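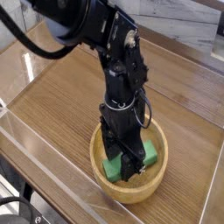

Figure 7.1 The gripper straddles the green block at the bottom of the bowl.

Contents | Previous | Chapter 7 | Next | Glossary

Chapter 7
Showing the Robot What You Mean

I spent most of a winter trying to write down how to take a block out of a bowl. I had angles, I had heights, I had a lovely chart on the wall of the Clundel workshop, and I had an arm that would go very neatly to the wrong spot the minute I nudged the bowl. Then a colleague handed me the leader arm, told me to put the chart away and just do the job myself, over and over. My first go was dreadful! But by the end of that August afternoon I'd changed my mind about a lot of things, and this chapter is more or less the result.

We've spent six chapters telling robots what to do in code. Now we're going to show them. There are 2 main ways of going about it and you'll try both in the labs. In the first, you take hold of the arm and move it through the job while it records its own joints (people call this kinesthetic teaching, a big name for a simple idea). In the second, you keep your hands off and steer from somewhere else, with a leader arm, a game controller or whatever you've got. That's teleoperation, and it's where I'd like you to start.

Why a bowl? I get asked this every year. A flat table lets you get away with murder. A bowl has walls that slope, so a block can end up lying on a tilt, and your fingers have to come down inside the rim and still find room to open. Colour helps too, and a green block against honey-coloured wood is easy on your eyes when you've been at it for hours. Look at where the two fingers are before you look at anything else. One can be touching while the other is still hovering over nothing much. 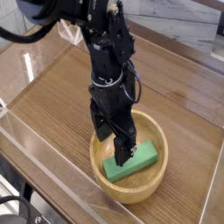
7.1 What gets written down

Each run through the task is called a demonstration, or a demo if you're tired. While you steer, the logger keeps the joint positions, the gripper opening, your commands and the camera pictures, all stamped with the time. My favourite practice set, Plolico, has 163 demos in it. I kept 107 for training and set the others aside, and I'd do it the same way again.

You'll be tempted to throw out every demo that isn't graceful. Please don't! If you come down a bit off, back up and have another try, you've recorded a recovery, and the learner badly needs to see some of those. What I do bin is anything where I was dithering, with the arm parked in mid-air while I had a think about lunch. A model will happily learn to dither. 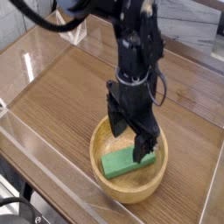 Figure 7.2 Right fingertip down on the block, left finger clear of it.

Contact is the tricky bit with remote control. On the Tuhiwai kit you can't feel anything through the leader arm, so you have to judge it by eye, and I still press harder than I mean to. Go slowly for the last little stretch. Exercise 11 has you doing nothing but approaches for a whole session, and yes, it's dull, and yes, I want you to do it before you open section 7.2.

Comments (2) | Shares (11)

Hurnuvus Open Textbooks | Contact | Copyright | Back to top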